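Subject: Re: Open day in Trirnstead - anyone going?
Date: 17/07/2020
List: Vustton Robot Builders

> Gisler are opening their workshop in Trirnstead for an afternoon and
> will run the sorting arm for visitors. I can't make it. If anybody
> from the list goes, could you write up what they show? Mostly I want
> to know about the fingers. Do they sense anything, or are they just
> lit up? Also whether it's worth the drive from Histhorpe, and whether
> they let you get near it.

I went, so I'll answer for the list.

The drive first. From Histhorpe you take the river road and then follow the signs for the industrial park. Parking is behind the building, and the door you want is on the side by the loading dock. I went to the front and stood there for a while.

They let us in 8 at a time. Each group got a short talk, then the demonstration, then as long as you liked at the table until the next group came in. You stand behind a strip of tape on the floor, close enough to see the fingers well. You can't touch the arm while it's powered, but they had a spare finger on a side bench with the cover off and that one got passed around.

On the sensing question: yes, they sense. Each finger has a soft pad with a small camera behind it, and the light strips are there to light the pad from the inside. When something presses on the pad the shape shows up in the camera picture, and the software works out how hard it is gripping and whether the thing has started to slide. They had both finger pictures up on a monitor next to the table. I asked if the color matters and was told it helps them read the slope of the pad surface, but the person explaining it was called away before I could ask more.

The job was picking up toys and moving them to a bin. They use toys because the shapes are awkward and it doesn't matter if one gets dropped. The arm had been trained on 800 picks done by hand with a controller. An earlier version had 200 and they said it was poor with anything round. While I was there it dropped a few and went back for them without being told to, and once it closed on nothing and had to be restarted.

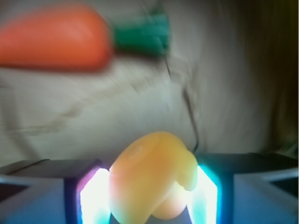
It's slower than I expected between picks. The arm lifts, stops, and then seems to think for a moment before it goes to the bin. They said the pause is the planner and that they have a faster one that isn't ready to show. The move itself is quick enough.

Things I forgot to ask: what the pads cost, how long they last, and whether the finger design will be published. Somebody in my group did ask if they sell the fingers separately. The answer was no for now - maybe a small batch in December.

Is it worth the drive? If you are building a gripper, yes. If you only want to see an arm run, I'd wait until they have the faster planner. They want to hold another open day but had no date. There is a sign-up sheet by the door and I put the list address on it, so the notice should come here.

I have 4 pages of notes, mostly on the pad material and how they glue it. I can type them up if there's interest, but my handwriting is bad and it will take me a while.

> Also, did they say what controller they're using?

They did and I didn't write it down. Sorry. It was in a gray box under the table.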